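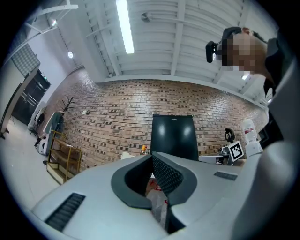 *A crumpled white plastic bag with red markings.*

**Bag take-back program hits its target exactly, and Vultmont wants to pay for more**

VULTMONT — The town's plastic bag take-back program collected 3,000 pounds of bags and wrap over the summer, according to a report handed to the town council Monday night. The goal, set before the first bin went out, was 3,000 pounds.

Council members praised the result and moved quickly to a discussion of expanding the program. There was very little talk of how the bags were weighed, how much of the load was plastic, or what became of any of it after it left town.

The program is run by Sipos, a waste hauler that already holds the town's curbside contract. Bins were placed at the entrances of the two Fikari grocery stores, on Mill Street and out by the highway, and stayed there for three months. Shoppers were asked to bring back clean, dry carryout bags, bread bags and the wrap from paper towels. Sipos emptied the bins and took the contents to its transfer yard, where they were baled and passed along to Jitiria, a company that says it turns used film into composite boards for decks and benches.

That is the path laid out in the report. Most of it rests on the companies' own word.

The weight, for one, was never taken at the stores. The bins have no scales, and Fikari staff did not keep a log. The figure comes from Sipos, which told the council it was "derived from load records." Asked by this newspaper for the load records, the company sent a one-page table showing a single total for the summer. It did not break the number down by store, by month or by truck, and a follow-up request for the tickets behind it had not been answered by press time.

A total that lands on the target to the pound may be a coincidence. It may also have been rounded, and the report does not say. If it was rounded, the town ought to know from what.

Then there is the matter of what went in the bins. Anyone who shopped at the Mill Street store in August could have looked into the one by the carts and seen coffee cups, receipts, a pizza box and, on one visit, a pair of child's sandals. The report has one line on contamination, saying it was "within the expected range." The range is not given. Wet cardboard weighs a good deal more than a grocery bag, and if it was on the truck when the truck was weighed, it helped the program reach its goal.

The last step is the hardest to check. Jitiria says it accepts film "from a network of community partners" and declined to say how much of the Vultmont material was used, how much was stored and how much was thrown out. A company statement said such details are kept private for business reasons. The report describes all 3,000 pounds as "diverted from landfill," a phrase that seems to mean the bales were put on a truck headed somewhere other than the landfill. Whether they ended up at one later is a separate question, and no one at the meeting asked it.

Sipos would like to be paid for the next stage. The summer trial was free to the town, a point the company made several times in its presentation. Under the proposal now before the council, the hauler would add bins at the library, the high school and the town pool, and would bill Vultmont a monthly service fee. The fee itself was left blank in the draft passed out Monday. A spokesperson for the company said the amount was still being worked out and would be "very reasonable for the value delivered."

The draft also says that future results will be reported by Sipos to the town once a year. It does not call for an outside weigh-in, and it gives the town no right to see where the bales go. Town staff said those terms could be added later. In past contracts, later has not always come. The curbside deal was supposed to include a yearly audit, and the town clerk's office could not find one when asked for it this week.

Fikari, for its part, has been happy with the bins. The chain put up signs over them in both stores thanking shoppers for "closing the loop," and its weekly flyer has carried the same message since June. It still hands out plastic bags at every register at no charge. The stores do sell cloth bags, on a rack past the checkout lanes, where a shopper will find them after having paid and packed. A Fikari spokesperson said the company has no plans to charge for plastic and does not track how many bags it gives away in Vultmont.

Without that number, it is hard to say what the summer total means. It could be a large share of the bags that leave the two stores or a very small one. The report offers no comparison, apart from a drawing of an elephant.

Several residents spoke during public comment, and most were in favor. One woman said she had been saving bags under her sink for years and was glad to have a place to take them. A man who lives near the transfer yard said he was for recycling too, but that he had watched loose bags blow along the fence all summer and would like someone to pick them out of his hedge. The council thanked him. A company representative said the yard follows all required housekeeping rules.

Not every question needs an answer before a town tries something, and the bins plainly got used. People in Vultmont want to do the right thing with their bags, and they drove them to the store to do it. They have been told that it worked, by the firm that would like to be hired.

The council is expected to take up the contract at its next regular meeting. Members said they hope to have the fee filled in by then. The bins at both Fikari stores will stay in place in the meantime, and Sipos will keep emptying them.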